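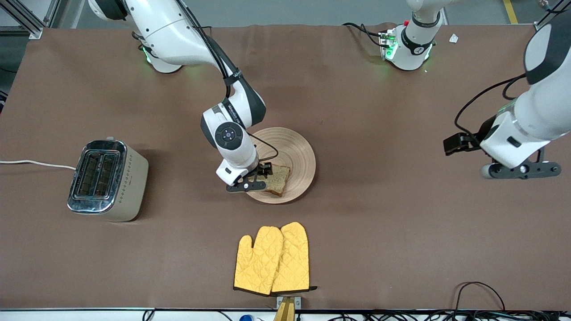 What happens to the job of a kitchen worker when a robot takes over the toast?
The job changes its content first, and the number of jobs changes later, if it changes at all. The worker gives away the repeated part and receives new parts: preparing, checking, correcting, and explaining to colleagues what the machine can and cannot do.

Work and Automation, Unit 3: Small tasks in the staff canteen
Handout by Kimie Hattori
Please read before the seminar. Bring your notes from Unit 2.

1. Why a small task

In Unit 2 we spoke about large factories, where automation came many years ago. In this unit we stay with a small task, making toast for a breakfast counter. A slice must be picked up, placed in a slot, taken out and put on a board. For a person with some practice this needs no thinking. For a machine with two arms every one of these steps is a separate problem. Bread is soft, it breaks, and no slice has exactly the shape of the slice before.

This is why such tasks stayed with people for so long. A task that is easy for us is not always easy to automate, and students should keep this in mind when they read that a job is "simple."

2. The case: Trustden canteen

Trustden is an office services firm which runs a canteen for 971 employees. In December the management decided to try a two-armed system, called Tundau inside the company, for the toast and the warm sandwiches. The supplier was Himus. Three kitchen workers were asked to work beside it during the trial.

Bevan Bright was shift leader at that time. In our interview he described the first weeks like this: "I thought I would have more time. I had the same time, but it was cut in other pieces." Before the trial he had one long block of work at the counter. During the trial he was called to the machine for short moments, many times in a morning, and between the calls he did preparation in the back.

This cutting of time is a point which the management did not plan. In their first report they counted only the minutes saved at the counter.

3. Four kinds of change

Task change. The worker stops doing the action and begins to prepare it. Bread has to be laid out in the same place each time, and the crumbs have to be removed from the work surface.

Skill change. Some skill of the hand is used less. A new skill is needed, to see early that a grip will fail. The workers called this "reading the arm."

Change of responsibility. If a slice burns, who answers for it? At Trustden there was no rule in the beginning, and the guests complained to the person standing nearest.

Social change. The counter was also a place for talking. One worker told us she missed this more than the work itself — and she had not expected it.

4. Terms

Residual task: the work that remains for people after a part is automated.
Handover: the moment when a task goes from machine to person or back.
Iwasaki sheet: the one-page form we use in this course to list every handover in a shift. An empty sheet is on page 39 of the reader.

5. For the seminar

Choose a workplace you know well. Fill in one Iwasaki sheet for a normal shift and mark the handovers where the responsibility is not clear. Discuss with your neighbor which of them should be decided before a machine is bought, and who should be asked.

Sheets are due on May 19, 2023, on paper or by e-mail. Please write your group number at the top.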